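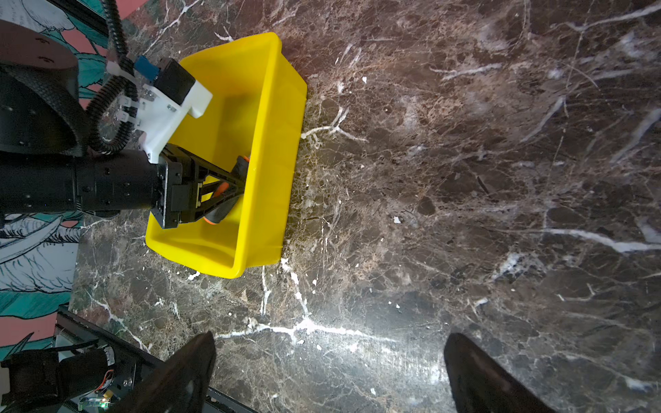

Tool handling at a yellow bin, with two grippers at the marble worktop.

Print this page | E-mail this article

Review: Civia Bench Cell Practice Kit, second edition

The Civia kit is a set of printed rules, checklists and labels for small arm cells that work on open benches. It contains a 6-section rule book, a pad of setup sheets, a sheet of adhesive zone markers and a cable inspection card. The list price is 1,589 euros for a site license. It includes no hardware or software. We used the kit for one month, June, on a two-arm bench in Sitard where the usual task is moving hand tools in and out of plastic bins.

Scope

The kit covers arms of low payload fitted with parallel grippers. It does not replace a risk assessment and says so on the first page. The author of the rule book, Otakar Hrubý, assumes that the reader has already completed one and has a record of it. Sites without that record should stop there and do the assessment first.

Section 1: Bench and bins

The rule book asks for a matte work surface under any camera used for grasp checks. Polished stone is listed as acceptable only if glare is recorded on the setup sheet, with the lamp position. Our bench is marble, and bright patches do show between the fingers in the wrist view. Filling in the sheet took a few minutes per lamp change. The instructions are clear, but the sheet has no field for daylight, and we had to write window conditions in the margin.

Bins must contrast with both the surface and the gripper. Yellow on dark brown meets this with no trouble. The rule on bin rims is weaker. It gives a clearance for straight walls and none for flared ones. We measured from the outside of the lip, which gives the more cautious figure.

Section 2: Tools in the gripper

Hand tools are to be held by the handle, and released only when they rest on the bin floor. Two-handled tools get a separate paragraph: the grip must be tested closed and partly open before the cell runs unattended. This is the best page in the book.

Section 3: Shared space

Where two arms can reach the same bin, only one may cross the rim at a time. The second holds at a marked waiting position. The adhesive markers are intended for this purpose and stuck well to the stone, though the black ones are hard to find on a dark top. Order the white set.

Section 4: Brackets and cables

Printed brackets are allowed if each one is listed, dated and checked for cracks at the screw holes. Corrugated conduit must be free to move through the full wrist range without pulling on a connector. The inspection card fits in a shirt pocket and is easy to follow. Miloslav Tóth, who ran our checks, would have preferred a column for screw torque.

Sections 5 and 6: Power and records

Exposed boards and motor wiring near the work area must be guarded or placed outside reach. The text is short and leaves the choice of guard to the site. Records are kept on paper only. The rival Gajdoš handbook supplies a spreadsheet, but has nothing on shared bins.

Rating: 4 out of 5

Supplied for review by Plalcombe. The kit was returned after use, less the markers.

Print this page | E-mail this article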